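Drumdale Public Access Services
Support Desk -- Health Pass Verification
Subject: Skulier reader rejects valid passes at Gál Center entrance
Opened: January 13, 2022
Opened by: Gleice Pimentel
Priority: High
Status: Resolved, pending policy review

Description of problem

The Skulier reader at the east entrance of the Gál Center is returning error 111 ("credential not current") for residents whose vaccination passes are valid. The same passes are accepted at the west entrance. Residents who are refused have been asked to show a paper card and photo identification, and several have objected to giving their names at the desk. One resident asked whether a refused scan is kept on file and who can see it. The desk was unable to answer and the question is passed on with this ticket.

Steps taken before opening ticket

Reader restarted. No change.
Screen brightness on the resident's phone raised to full. No change.
Pass deleted and downloaded again from the state portal. No change.
Paper copy of the same code presented. Same error.

First response, support desk

Please confirm the software version and the time shown on the reader's settings page. Please do not enter any resident's name, birth date or pass number in this ticket. Attachments are visible to all departments with access to the queue.

Reply, Gleice Pimentel

Both readers show version 5. The east reader's clock is 20 minutes behind the west reader's. The setting for automatic time is on, but grayed out, and the desk does not have the administrator code.

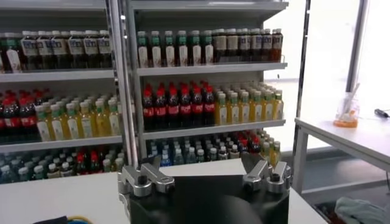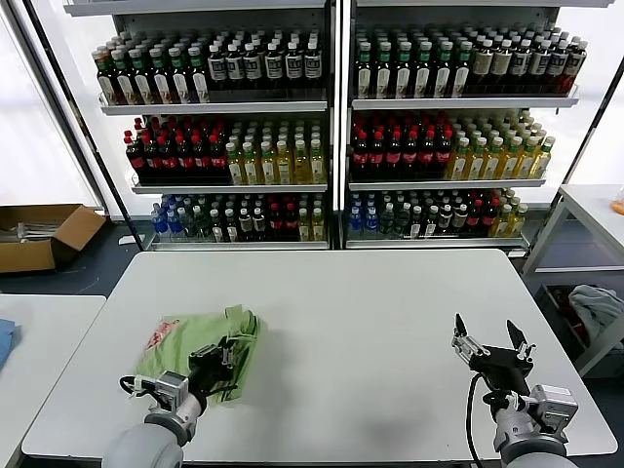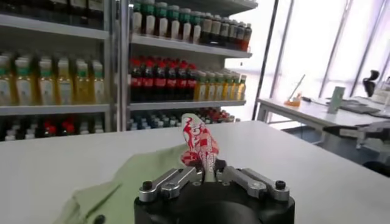 Pak-hei Kao replied that the clock was the likely cause. The Stisar signing service issues each pass with a start time, and a reader accepts a difference of no more than 300 seconds. A pass downloaded minutes before a visit would look to the east reader as if it had been issued in the future, and the reader reports this with the same code it uses for an expired pass. Kao asked that the reader be moved to the staff network, where the time server can be reached, and tested again with a pass downloaded that day.

Reply, Gleice Pimentel

Reader moved to the staff network. The clock corrected itself after a restart. A newly downloaded pass was accepted on the first attempt. An older pass was accepted as well, though it is not clear whether that one would have failed before.

Support desk, on the question of stored scans

The reader keeps a local log of the time, the result and a shortened form of the pass code. It does not keep a name. Under the current agreement the log is to be erased at the end of each day -- but the erase job depends on the same clock, and it did not run while the reader was off the time server. The log on the east reader has now been cleared by hand. Whether residents should be notified is a matter for the privacy office, and a copy of this ticket has been sent there.

Remaining items

Stisar has been asked to give clock errors a code of their own. No delivery date has been given.
Entrance staff should not tell a resident that a pass has expired on the basis of error 111 alone.
The retention terms are due for renewal in July. Comments from departments should go to the privacy office and should not be added here.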